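# "The dough does not read the clock": a talk with Sinan Ekinci

I met Sinan Ekinci at the back door of Kedora, his bakery, because the front door is closed until seven and he had told me to come at five. He was already tired and I was not yet awake, so for the first minutes we both said very little.

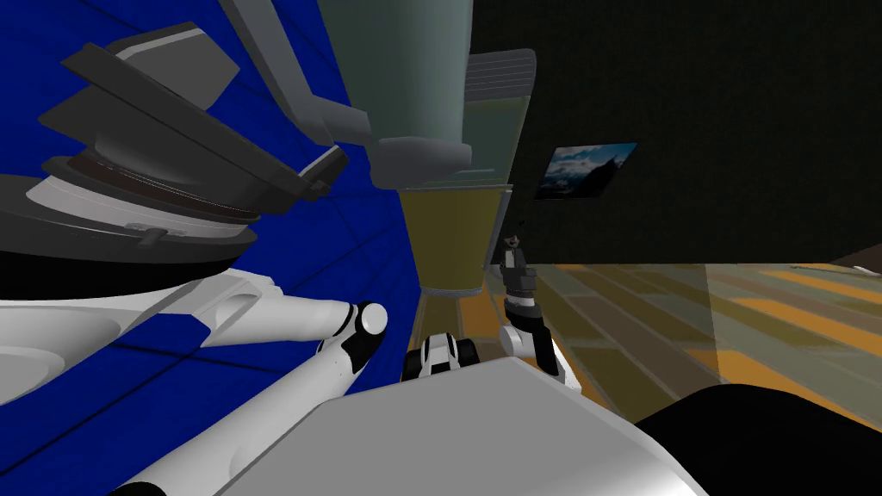
He gave me tea in a glass and went on shaping loaves while I looked for my pen. I had come to ask him about sourdough, and about why a man who studied accounting would choose to get up in the night for the rest of his life.

"I did not choose it in one day," he said. "First I baked for my wife, then for the neighbours, then the neighbours started to ring the bell on Saturday. After this you are a baker, only without a shop."

The shop came later, in March, when the old shoe repair place on the corner became free. He signed the lease together with Bríd Fahy, who had worked in hotel kitchens and who knew, he says, everything he did not know. She does the pastry and the orders. He does the bread. They agreed at the start that neither of them would touch the other's table without asking, and this rule is still kept.

I asked how many loaves they make.

"On a normal day, 200. Before a holiday more, but I don't like it. When there is more, I am not looking at each one."

Kedora sells only a few kinds. There is a white loaf with a thick crust, a rye, a flat bread with nigella seeds which is the recipe of his aunt, and a seeded loaf that he calls "the one for the customers", with a face that tells you what he thinks of it. It is the loaf that sells best. Bríd laughed at this from the other side of the room and said that the seeded loaf pays the rent and he should speak about it more politely.

The starter, which he has kept for many years, was a present from Graciela Daza. She had a bakery called Carrasco in the town where he was living then, and he used to stand at her counter with questions until she let him come in and see for himself. He worked there on Sundays without pay for one winter.

"She gave me almost no explanations," he said. "I asked, how long should it rest? She answered, until it is ready. I was angry with her for two months. I had a notebook, I wanted to write a number in it. Then one morning I put my hand on the dough and I knew that it was too early, and I could not say to you how I knew."

Does he still have the notebook? He does, and he showed it to me. The first pages are full of temperatures and times in very small writing. Further on it is mostly names of people and what they ordered.

I wanted to know about flour, because I had read that everything depends on it. He shrugged. He buys from a small mill and he likes the miller, Nahuel Pereyra, but he does not believe in secrets. The flour changes with each harvest and the baker has to change too. Last year's was thirsty and wanted more water. This year's is weaker, and for some weeks his loaves came out flat — "like slippers", Bríd said — until he made the first rest shorter and folded the dough one time more. Some customers complained. One old man said he preferred the slippers, and he was sorry when they stopped.

We talked then about money, which he was more willing to discuss than I expected. A loaf at Kedora costs more than in the supermarket and he knows that for some families on the street it is too much. What is left at closing goes for half price on the next morning, in a basket beside the till. He has thought about baking a cheaper loaf with yeast, quick and simple, and he has tried it at home. "It is good bread, I am not ashamed of it. But I have one oven and she is already full."

He says "she" about the oven always. It was second-hand and its door must be closed with the knee. Yurii Semeniuk, who delivers the bread by bicycle in the mornings, arrived while we were speaking and closed it in this way without being asked, and then ate a roll standing up.

Sinan is 41. I asked if he can imagine doing this work at sixty.

"My back cannot imagine it," he said. "But I would like to teach somebody. Not a course with certificates. One person who comes on Sundays and asks too many questions."

At half past six the first trays were on the shelves and the windows had become white with steam. Bríd turned the lights on in the front. A woman with a dog was waiting outside already, and Sinan waved to her through the glass and pointed at the clock, and she waved back and stayed where she was.

He wrapped a rye loaf for me in brown paper and told me not to cut it before the evening. I cut it on the tram.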